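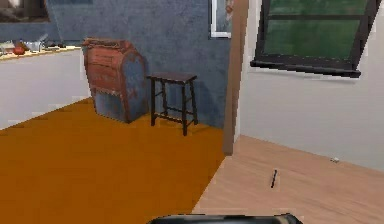 Interior rendering. Orange floor and light wood floor meeting near the tan wall corner.

LENIK HOUSE RESIDENTS' ASSOCIATION
Minutes of the regular meeting, 10/01/2021

Present: board members (quorum met), managing agent (Wedik), heating contractor (Raju), residents.

1. Minutes of the previous meeting
Approved with one correction. Under the item on the basement drain, "replaced" should read "cleared." The drain has not been replaced.

2. Heating system
Raju reported on the inspection of the circulation pumps and the risers. The lead pump runs within its rated range. The standby pump has a worn shaft seal and drips when running. Raju will quote for a seal kit and, separately, for a full replacement.

Of the apartments served by the east riser, nine have radiators that do not reach set temperature on the upper floors. Raju attributes this to poor balancing and to valves left partly closed after past repairs. No blockage was found. Balancing will be done from the bottom of the riser upward and requires access to all apartments on that line. Wedik to post notice 10 days ahead.

A resident asked whether the boiler supply temperature could be raised in the meantime. Raju advised against it. Lower floors already overheat, and return temperature would climb above the range in which the boiler condenses.

Motion to authorize balancing of the east riser. Carried.
The decision on the standby pump is deferred until both quotes are received.

3. Water meters
Wedik presented readings from the new submeters. Of the 38 meters installed, all but one report over the radio link. The remaining meter is behind a boxed-in pipe chase and is being read by hand. The sum of the submeters is lower than the main meter by more than the expected tolerance. Common-area use (laundry, hose connections) is not submetered and may explain part of the gap. Wedik to take the main and laundry readings on the same night and report back.

Billing stays on the old floor-area formula until the difference is explained.

4. Kitchens and electrical load
Several residents have asked about replacing gas ranges with electric. Wedik noted that the panels in most apartments have no spare two-pole space. A load calculation is needed for each apartment before any approval. The board will not approve conversions one at a time before the capacity of the main service is known. Prurusska has offered to carry out the service study for a fixed fee of 3,000, excluding any utility charges.

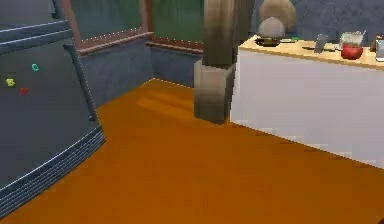
Kitchen rendering. Dark slate-gray refrigerator with alphabet magnets on the door.

Discussion followed on whether the fee should come from reserves or from the operating budget. Agreed: operating budget, maintenance line. Motion to engage Prurusska. Carried, one abstention.

5. Stairwell lighting
The timer on the north stair shuts off too early for anyone walking to the top floor. Wedik to extend the interval and check the emergency fittings on the same visit.

6. Other business
Bicycles chained to the gas riser guard are to be tagged and moved. The storage room key list is out of date. Residents holding a key should notify the managing agent in writing.

7. Next meeting
January. Date to be posted in the lobby.

Actions
Raju: pump quotes, east riser balancing.
Wedik: access notice, meter readings, stair timer, bicycle tags.
Board: signed engagement letter to Prurusska.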